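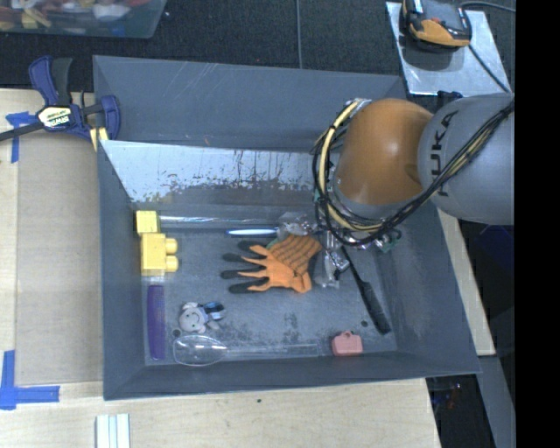 An orange work glove in the gray bin, with something slim like a pen next to it and some clear plastic.

Small Things in the Gray Bin
By Évan Picard
21 July 2021

I have worked in the Bevilell workshop for six years, and in this time I learned that the large gray bin tells more about our week than the calendar on the wall. Everything small ends in it. On Fridays we take the things out and decide where each one must live, and the bin goes back on its table for the next week.

My colleague Carleen Stubbs asked me to put a gallery on our site, so that the people from the Tondberg building can recognize their belongings and come to take them. I begin with the glove, the object which receives the most questions. More pictures will follow when I have time to choose them.

About the glove

It is orange, with dark gray fingertips and a knitted cuff with dark wavy lines on it. If you wear this kind, you know that the color is very useful. A gray glove in a gray bin can stay there until winter. This one you see from the door.

I cannot tell you the size from the picture. If you miss one like it, please bring the other glove with you when you come, and we will put them side by side. Last year we gave a glove to the wrong person, and for one month two people had each a pair that did not match. They were both polite about it.

Single gloves we keep for three months. After this they go in the rag drawer, where they are good for holding a hot pipe or for wiping the chain of a bicycle. Carleen also keeps a few left gloves apart for Mockus, who uses only the left when he cuts cardboard.

About the pen, if it is a pen

It lies just above the glove, white and light blue. I say pen since this is the shape, but please do not come only for this word. If you have lost a marker, or another slim thing with these colors, ask also. The pens we find go to a jar near the sink. There were 24 in the jar when I cleaned it, and I tried all of them on the back of an envelope. Nearly six were still writing well – the sixth one writes when you hold it straight up.

About the clear plastic

Transparent plastic is the most difficult material to sort. It is shiny, it takes the color of what is behind it, and a hand can pass over it without noticing. There is a long clear piece along the back of the bin, a tube or a strip, and crinkled plastic close to the pen. My rule is to move every clear thing to a dark surface before I decide about it. Then you see the edges and if there is a label.

Bags with a hole go to recycling. Good bags are folded in four and go back to the Emow shelf, second from the top. Long tubes we keep if they are straight, because they protect drawings very well in the mail.

About the bin itself

Some visitors ask why we do not buy a new one. The floor has stains, mostly in the lower middle, and the pale panel at the back is chipped, with dark streaks. I have washed it with soap, with vinegar and with baking soda, and the marks are the same as before. It is still a good bin. The sides are strong and it is large enough that things do not need to lie one on top of the other, and this is what I want from it. When objects have space between them, you find yours with one look.

How to ask for your things

Leave a note in box 114, beside the stairs. Write your name, the object and its color, and please write clearly – last December we had a note that said either "scarf" or "scale", and I looked for both. You can also ask Carleen in the morning. She has the list of what was found, and she remembers most of it without reading.

For things with batteries or blades, come in person. We do not send these by the internal mail.

Last updated: Wednesday, E.P.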